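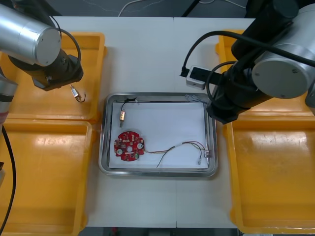

How I sort small boards and wires without losing my mind

Last June I bought a mixed box of electronic bits at the Tromovell swap meet and spent two evenings just poking at it. Little round boards, wires with plugs on one end, wires with nothing on either end, all knotted together like a bag of old necklaces! I've done a few boxes since, and I've settled on a setup that works on any plain table.

What you need

One steel tray with a rim, the kind a kitchen supply store sells. Four shallow plastic trays in a color you can't miss (mine are yellow). A few sheets of plain white printer paper – I use the cheap 80 gram stuff from Sirex, a pack of 400, and it's going to outlive me. Zip bags and a marker for later.

Setting up

Put the steel tray in the middle and two yellow trays on each side, close enough that you aren't reaching. Lay a sheet of paper flat in the steel tray. It cuts the glare from the metal, and thin wires show up so much better on it, especially the dark ones. Trim the paper if it rides up on the rim.

Then move a small amount into the middle. Really small! One board with its wiring is plenty for a first go, or a couple of wire bundles side by side. I keep twisted pairs like the blue and white one twisted, and I let the multicolored bundles spread out a bit so I can follow each wire with a finger. 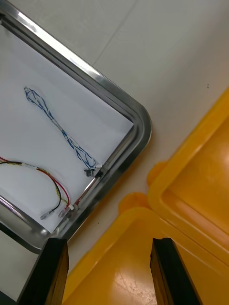 Picking a tray for each thing

I go by what the part is, never by what I think it came out of. Round boards get a tray to themselves so nothing scratches them. Metal connector pieces with a bit of wire attached go in the second. Short harnesses with a plug go in the third, and long plain pairs in the fourth.

Pick wires up by the plug or by the middle of the bundle, and don't tug. If two are tangled, hold the knot loosely and push slack into it until it opens. Boards you pick up by the edge. When the middle tray has nothing left on the paper, look the paper over for stray bits before you bring in the next batch.
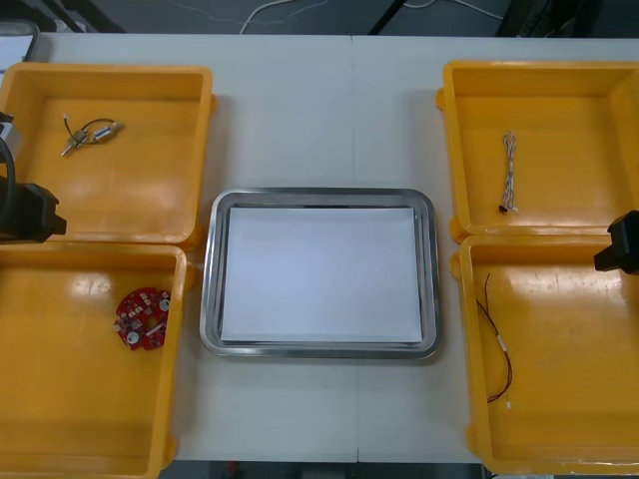
One reader wrote in to ask if egg cartons would do, and said she'd been using them for years for her Olum train set spares. Sure, for loose plugs they're great! For anything with a long wire I'd stay with an open tray, where it can lie in a lazy curve and not get folded.

Bagging up

Do one yellow tray at a time, start to finish. Write on the bag before you fill it. I put the type of part first, then the colors of the wires, then the box it came from – my last label read "long pair, red/black, Aliyu box." Press the air out gently, and stand the bags upright in a shoebox like file cards. 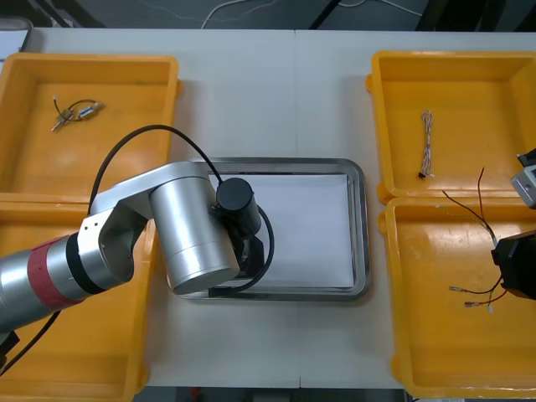
Paper down in the steel tray, and a small metal connector piece in one of the yellow ones.

Wipe the yellow trays with a barely damp cloth once they're emptied and let them dry before the next round. Swap the paper when it gets grubby.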